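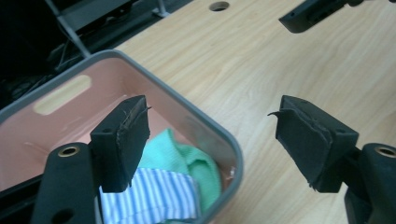

Open over the bin, with the green cloth and the stripy one waiting their turn.

January 10, 2018

I promised back in July that I would write something about the gripper software, and then I didn't, and then it was winter. So here we are, with a pot of tea and a rather long list of notes, and I'll try to get through at least the first half of them before I lose the light in the kitchen.

For anyone who has wandered in from the bread posts (hello, there will be more bread): I spend my working days on the code that turns hand-held gripper recordings into something an arm can copy. You hold the gripper, you do the chore yourself, the camera on it sees what the fingers see, and afterwards the software has to work out where the gripper was, how wide the fingers were, and which bits of the whole business were worth learning from. Our job at the moment is taking cloths out of a bin and putting them on a table. It sounds like the dullest chore in the world and I have grown terribly fond of it.

The pipeline is called Bultora, for reasons that go back to a very long train journey, and it has three stages. Tracking comes first, then the finger width, then the cutting up into episodes. I had assumed tracking would be the one to eat my autumn. It was the finger width.

Let me explain, because it is a nice little problem. The first version of the width code looked for the inner edge of each pad. Black pads against a pale table, lovely strong edges, what could be simpler? You find the left edge, you find the right edge, you subtract, you look the answer up in a calibration table and off you go. It worked beautifully with new pads. Then the covering on the pads began to wear, as it does, and now there is a curled flap on the right-hand one that sticks out to the left like a small hook, and a good deal of fraying on the other. The edge finder thought the flap was the pad. Quite reasonably! It is black, it is attached to the pad, and it has an edge. So the width came out too narrow, and the poor planner downstream believed the fingers were half closed on something when they were wide open on nothing at all.

I spent far too long being clever about this. I tried smoothing the edge, which helped with the loose threads and did nothing for the flap. I tried fitting a straight line and throwing away the points that disagreed, and that was better until a dark fold of cloth came near and joined in. I tried a little learned model trained on 600 hand-marked pictures, all marked by me over several evenings with the radio on, and it was very good on those pads and quite hopeless on the spare set.

It was Eyerusalem Moges who asked why I was looking at the pads in the first place. She'd come over to borrow a hex key. The arms have brass-rimmed screw inserts near the top, one on each side, and they are bright and round and don't fray. Find those two circles and the width follows from the geometry of the arms, whatever state the pads are in. I said something about reflections, went back to my desk in a bit of a sulk, and had it working before supper.

The new width code is 44 lines long. The old one, with all its smoothing and throwing away, had grown to a size I would rather not say. When one insert can't be found the code carries the last good value forward for a few frames and puts a flag in the log, and if the flag stays up too long the whole episode goes in the pile for a person to look at. I was worried that pile would be enormous. Out of the last batch it came to 37 episodes, and I went through the lot with a biscuit.

So that is the width. The other thing I wanted to tell you about is the cutting, because it changed as a result and I hadn't expected that.

We record in long stretches, in and out of the bin over and over, and the software has to decide where one pick ends and the next begins. Bultora used to do this by movement: gripper goes down, gripper comes up, that must have been a pick. But people dither. I certainly do. You hover over the bin, you start towards the green cloth, you change your mind and have the stripy one, and the movement rule would call that two picks and hand the planner one that grasped thin air. Now that I trust the width, I can cut on that. An episode starts with the fingers wide open and ends when they are wide open again over the table, and the dithering in the middle stays where it belongs, as part of one decision. I rather like that the hesitation is kept. Some of it is useful, I think, particularly when two cloths are lying together and you need a moment to see which fold belongs to which.

That last point is where perception is still weak, I'm afraid. The segmentation (a separate package, Rorkach, which I didn't write and can therefore be rude about) copes nicely with the plain green one. Stripes upset it. Fold a striped cloth over so the stripes run at different angles and it is inclined to see several small cloths where there is one. I have been feeding it depth edges as a second opinion and giving those more of a say wherever the stripes change direction. Early days. It is better than it was at Christmas, and slower too: 30 milliseconds more per frame, which doesn't matter for offline work and will matter a great deal when we run it live.

I also owe a note on the calibration file format, since two of you wrote in about it. It is plain text now. One line per gripper, insert spacing when closed, insert spacing when open, done. If you have old files from the Hovholm version there is a converter in the tools folder — run it on a copy first, please, it overwrites without asking and I keep meaning to fix that.

Next time I'll try to write about the planner, and how it chooses a grasp point on a heap that has no obvious top. Eyerusalem has views on this as well, and she still has my hex key.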